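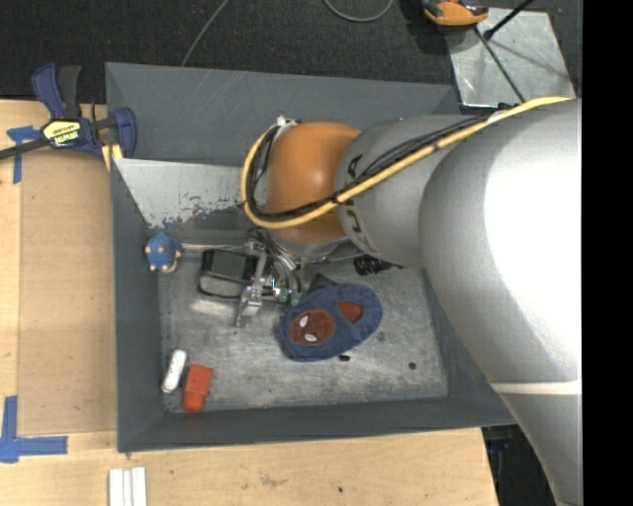
Lo que cabe en un cajón gris: una tarde hablando de orden en Valderrama

Llegué a Valderrama con la idea de hablar de estanterías y acabé pasando dos horas hablando de cajones. La encargada del almacén de juguetes y objetos de segunda mano Flanadine me abrió la puerta con un café en la mano y una advertencia: «Si has venido a ver algo bonito y nuevo, te has equivocado de sitio».

A mí me pareció precioso, la verdad. El cajón grande y gris del que tanto me habló tiene el fondo de metal lleno de roces y rayas, y también hay arañazos en diagonal por la pared de atrás. Le pregunté si no le daban ganas de cambiarlo. «¡Ni loca! Un cajón rayado es un cajón que no te da pena usar. Los nuevos los tratas con mimo una semana y luego te enfadas con la primera marca».

Me contó que empezó en febrero con una remesa de 231 objetos y que al principio lo separaba todo por tamaños. Un desastre. «Tenía un cajón de cosas pequeñas en el que no encontraba nada, porque pequeño es todo». Ahora mezcla, mira y decide pieza por pieza, con pocas cosas a la vez - y ahí, dice, está casi todo el secreto. Por eso en un cajón tan grande puede haber un muñequito azul, de aspecto de peluche y acabado en punta, pegado a la pared izquierda, y un poco más allá un objeto negro y gris con forma de caja y las esquinas redondeadas. No tienen nada que ver el uno con el otro, y a ella le encanta.

«Lo blando y lo duro se pueden tocar un rato, no pasa nada», me explicó. «Lo que no hago es guardarlos juntos. Lo blando va a bolsa de tela, lo duro a caja, y lo que no sé qué es va a la balda de arriba hasta que alguien me lo diga». Yo le confesé que mi balda de arriba lleva así desde la mudanza (se rio, pero con cariño).

Hablamos también de la mesa. El cajón está apoyado sobre una superficie de madera clara, y ella insiste mucho en la altura: nada de trabajar agachada. «Yo antes ordenaba en el suelo. Con 50 piezas lo aguantas. Con 500 te acuerdas de tu espalda toda la semana».

¿Y las paredes inclinadas? Le gustan porque no se le queda nada escondido en las esquinas y porque se limpian con un trapo y poco más. Del color no tiene queja: dice que sobre el gris lo azul y lo rojo saltan a la vista enseguida, aunque con lo oscuro hay que fijarse.

Antes de irme le pregunté por los envíos a Vedby, que salen dos veces al mes. El último llevaba 1151 piezas y le costó tres tardes cerrar la lista. «La lista es lo peor. Ordenar me relaja, escribirlo no». Me ofreció otro café, dije que sí, y seguimos un buen rato con las bolsas de tela.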